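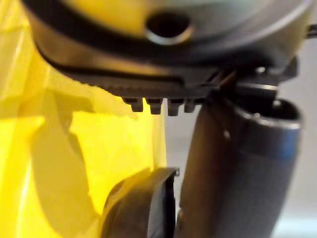

Hedgate Player Review Corpus

Version 2

Maintained by Omprakash Dubey and Shakuntala Jaiswal
Last revised Sep 15, 2019

Summary

The Hedgate Player Review Corpus is a collection of written reviews of independent video games, gathered for the study of how players describe difficulty. It contains 600 reviews covering 45 games. All reviews are in English. The games are mainly side-scrolling action and puzzle platform titles, with a smaller group of turn-based strategy games.

The corpus was prepared for the Wiltetmont reading group on game criticism and is released for teaching and non-commercial research.

Contents

reviews.csv: one row per review, with the full text
games.csv: one row per game, with genre, player mode and release year
labels.csv: difficulty labels assigned by the annotators
guidelines.txt: the instructions given to the annotators
CHANGES.txt: corrections made after the first release

The files are joined on the field game_id. Text is encoded as UTF-8. Line breaks inside a review have been replaced with a single space.

Source of the reviews

Reviews were submitted by members of the Hedgate forum, who agreed in writing to their reuse. User names were removed before annotation. Where a reviewer mentioned another member by name, the name was replaced with the token MEMBER. Reviews shorter than a full paragraph were not accepted. 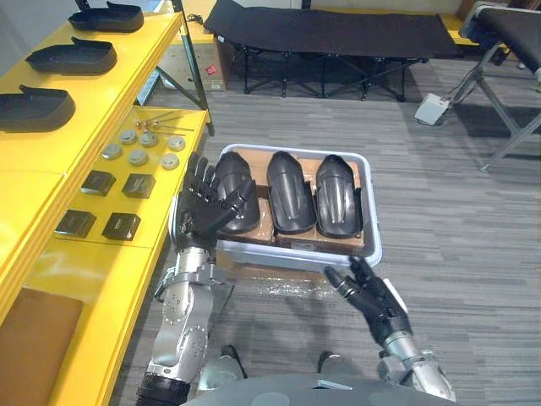 Two robot hands at a shallow white tray holding black shell-shaped parts.

Annotation

Each review was read by three annotators working separately. They marked every passage that refers to difficulty and assigned it one of the following labels.

FAIR: the reviewer considers the challenge reasonable
UNFAIR: the reviewer blames the game for repeated failure
EASY: the reviewer wanted more resistance
UNCLEAR: the passage mentions difficulty without a judgment

Disagreements were settled by Shakuntala Jaiswal, and the original labels are kept in separate columns so that users may apply their own rule. Irony proved hard to label consistently. Passages such as "a lovely relaxing boss fight" were marked according to the meaning of the whole review.

Changes from the first version

Duplicate reviews of Rathore were removed in April. The genre of Farel has been corrected from puzzle to strategy. The column score_raw was dropped, as reviewers had used several incompatible scales and some had given no score at all.

Known limitations

The reviewers are experienced players, and their view of what is difficult should not be taken as typical. Cooperative games are poorly covered. Several reviews were written before balance patches were issued, and the corpus does not record which build was played. Console and computer versions of the same game share a single game_id.

Users should not treat the labels as a measure of game quality. They record what was said about difficulty and nothing further.

Terms of use

The corpus may be copied and adapted for non-commercial purposes, provided that the maintainers are credited and any changes are stated. Attempts to identify individual reviewers are not permitted. A contributor who wishes to withdraw a review may write to Omprakash Dubey through the forum, and the text will be left out of the next release.

Corrections

Errors should be reported with the review_id and the name of the affected file. Proposed label changes should quote the passage in full.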